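### 3.2 What people do with the small parts

I went into this part of the study thinking the screws would be the headache, and I was wrong! Of the 30 people who opened up an old desktop for us, nearly all coped fine with screws (a saucer, a mug, one sock). What slowed them down was finding somewhere sensible to put the processor and the memory once they were out. Zineb Hajji and I watched plenty of hovering hands, and some 10 people simply put the processor back in its socket while they had a think.

Giving each part its own holder beside the open tower, as in Figure 4, settled most of that.

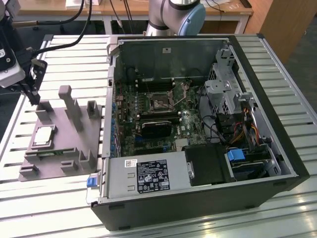

**Figure 4.** Open tower with the processor and a memory module set out beside it.

Does it matter which part comes out first? Only a little: our people mostly began with the memory, and those who didn't were no slower overall.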